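Cloth folding policy stalls right before it grabs the corner

Posted by Tharun Poduval

Hi all, I'm training an imitation policy to fold a dish towel from handheld gripper demos. 600 demos so far, two hands, wrist views plus a head view. Rollouts start out great, and then the fingers get right up to the corner and just hover there forever! Loss looks fine. I tried a longer action chunk and it got worse - now it hovers and shakes. Two moments from the demos so you know what the policy gets to look at:

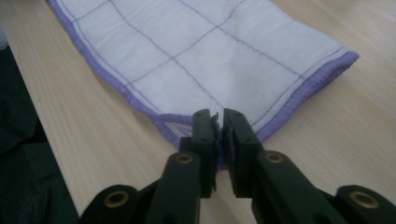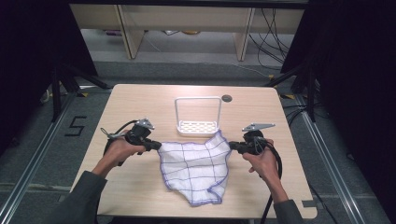 First one: fingers at the corner, jaws still open. Second one: both grippers holding the cloth, head view.

Any ideas? I'm on Prudgate 11 if that matters.

Su-bin Wi

Had the same thing in June. Plot your jaw width against the wrist video for a few demos before you touch the network. Mine was lagging by 53 ms, so the policy saw a pinched corner while the label still said "open" and it learned to wait. I shifted the width stream, retrained on the same data and the hovering went away. Also check for pauses - people slow down right before they pinch, and all those near-zero actions teach it to sit still. I trim them now.

Satish Arumugam

more demos. we went to 900 and it was ok

Līga Žukauskas

I'd go with Su-bin's check first, it's an afternoon of work. One thing to add: if you resize the wrist view too small, that purple hem gets awfully thin, and I'd want it to stay readable. Try a crop near the fingertips.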